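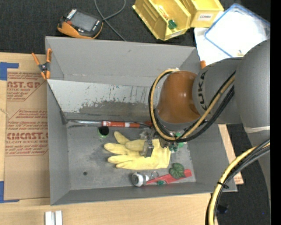 Fig. 1. A yellow rubber glove in a gray bin.

Everyday Materials, Handout 5: Rubber, or why your gloves go sticky
Xóchitl Arriaga
Updated 13/09/2024

Okay, rubber week! I love rubber week. These notes cover what I said in class plus the bits I ran out of time for (the rubber band demo ate half the lecture again, and I regret nothing). If you missed it, read this and then do the stretching thing in section 2 yourself. It takes a minute and you'll remember it longer than anything I write.

1. Where it comes from

Natural rubber starts as latex, a milky stuff that oozes out when you cut the bark of a rubber tree. It isn't the tree's sap, by the way. Lots of people wrote "sap" on last year's quiz and I let it go, but I'm not letting it go this year. Sap moves water and food around the tree. Latex sits in its own little tubes in the bark, and the usual guess is that it helps the tree deal with bugs and wounds.

Tappers shave off a thin strip of bark at a slant, and the latex runs down the groove into a cup. After a few hours the cut clogs up by itself and they come back another day for another strip. What's in the cup is tiny blobs of rubber floating in water. Add a weak acid and the blobs clump together, a lot like milk curdling. Squeeze out the water, dry it, and you've got raw rubber.

Raw rubber is kind of awful. It goes gooey in summer and stiff in winter. Early rubber coats and boots did exactly this, and people who'd bought them were not happy.

2. Why it stretches

Think of a bowl of cooked spaghetti, except each noodle is ridiculously long and won't stop wiggling. That's rubber up close. The molecules are long chains, all coiled and tangled. Pull on the rubber and the coils straighten out. Let go and the wiggling tangles them back up.

Now the part I want you to try. Get a fat rubber band. Touch it to your upper lip, stretch it fast, and touch it to your lip again. It's warmer! Hold it stretched until it's back to normal, let it relax, and touch it again. Cooler. Lining up the chains gives off heat, and letting them go back to a mess soaks heat up. (Glasses on for this please, and check the band for cracks first. I say this as someone who once snapped herself in the nose in front of a full room.)

Same idea, stranger result: hang a weight from a rubber band and warm the band with a hair dryer. Most people expect it to sag. It pulls the weight up instead. Warmer chains wiggle harder and want to be coiled even more.

3. Sulfur saves the day

The fix for gooey raw rubber is to heat it with sulfur. This is vulcanization, and yes, you need to be able to spell it. The sulfur makes little bridges between neighboring chains, so they can still straighten out but can't slide past each other for good. Back to the spaghetti: somebody has tied the noodles together here and there.

A few bridges give you something soft and stretchy, like a rubber band. More give you something tougher, like a tire. Go really heavy on the sulfur and you get ebonite, a hard shiny black stuff that was used for fountain pens and bowling balls. I passed around my Mendes pen in class, and whoever has it, I'd like it back.

4. Dishwashing gloves

Most rubber gloves are made by dipping. A hand-shaped mold goes into a bath that helps the latex set, then into the latex, then into an oven. The cuff gets rolled or trimmed, and the glove is peeled off the mold. Some kinds get a layer of short fibers blown onto the inside, called flocking, so your hands slide in more easily.

So why do old ones go sticky, or crack? Oxygen and ozone in the air slowly attack the chains. Cut the chains up and the rubber turns soft and tacky. Add extra links and it turns brittle. Sunlight and heat speed things up, and oil makes natural rubber swell, so greasy gloves need a wash before you put them away. Mine live in a dark drawer under the sink and they do fine.

A word on allergies. Natural latex has proteins in it that some people react to, sometimes badly. If that's you, tell me before lab and you'll work with nitrile, which is made from oil and isn't tapped from a tree at all. Confusingly, people call all of these "rubber gloves," so read the package.

5. For next time

Read the Pomeo packet, pages 5 to 11. The table on the last page is a mess, skip it.

Bring one old rubber thing from home that has gone bad. Sticky, cracked, chalky, whatever. Last February someone brought in a hot water bottle from a grandmother's attic in Vomivdale and it came apart in the shape of a perfect ring, and I still have it on my shelf.

Write down where your thing was kept and what you think got to it: light, heat, oil or just air. A paragraph is plenty, and 500 words is the absolute limit. I have to read all of them.

Lab is in the Jondton building, downstairs, the door with the bad handle. Pull it toward you first, then turn.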